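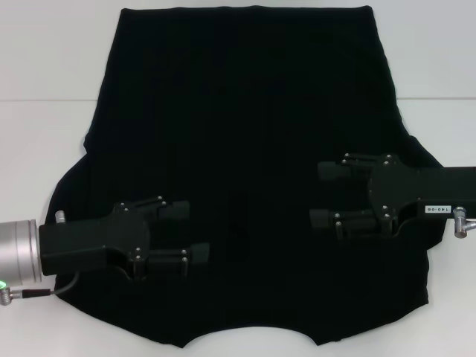 Felicja Borkowska objected at the Clutthorpe session that a shirt folded from a poor lay can never be squared afterward, and that the first minute at the table deserves more study than the folds themselves. We take up her point in this section.

Figure 3. A black T-shirt laid flat on a white tabletop, neckline toward the near side.

5 min read

3.2 The starting lay

Household folding guides usually begin with the first crease. In the Trorncombe interviews, 41 of 80 respondents said that they smoothed a shirt before folding it, and 30 said that they did so only for shirts kept in a drawer. Dark cloth needs particular care. Faint creases, such as those running down the body of the shirt in Figure 3, are easily missed on black fabric. Natsumi Kubo recommends checking the hem first and then the sleeves, which should lie open before either side is brought in. We follow her order throughout.

We use cookies to improve your reading experience. Accept | Manage settings

The lay was scored before any fold was made. Sleeve position and hem line were scored separately, and shirts with printed fronts were left to Section 3.4.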